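**Trallham, July.** Vukance, a maker of test fixtures for robot assembly cells, today publishes a practice guide for teams who run small-part insertion tests. The guide is called the Rosley Practice, after the workshop where it was written. It is free to use and has 39 pages.

Many laboratories and small factories test their robots by putting a peg into a hole. The task looks simple, but the reports are often difficult to compare. One team writes down only the good attempts. Another team moves the base between attempts and does not mention it. The Rosley Practice gives common rules for the layout, the start position, the stop conditions and the written record.

"We did not want to write a heavy standard," said Ezequiel Olvera, head of test methods at Vukance. "We wanted a text that a technician can read in the morning and use after lunch. If two sites follow it, they should be able to put their results in one table."

The first part of the guide covers the work area. Every part that belongs to the test must be named in the layout sheet, also the parts which wait behind the base or in a holder. The shape and color of each part are recorded before the first attempt. 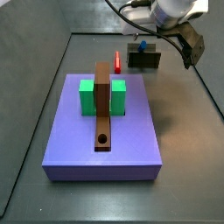

## What the guide asks for

The guide has 7 sections. The longest one is about the insertion itself. It asks the operator to define before the test:

- how the peg is held, and at which height the fingers close
- where the approach ends and the insertion begins
- the force at which the arm must stop
- what is counted as a complete insertion, and what is counted as partial

A partial insertion must be reported as its own result. It cannot be added to the successes. The same rule is valid for attempts in which the operator stopped the arm by hand. 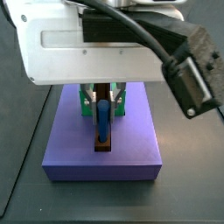 *A blue peg held between the gripper fingers, partly lowered into the slot of the purple base.*

## Trial use

Before publication, the guide was tried at 2 sites, the Vukance workshop in Rosley and the training center of Mohammadi, an integrator of assembly lines. Together the sites recorded more than 300 attempts. The comments from Mohammadi led to a shorter record sheet and a clearer rule for restarting after a stop.

The guide does not replace the safety rules of the country or the instructions of the robot manufacturer.

## Availability

The Rosley Practice and its record sheets can be requested from the Vukance press office. Comments from users are welcome and will be considered for the next edition.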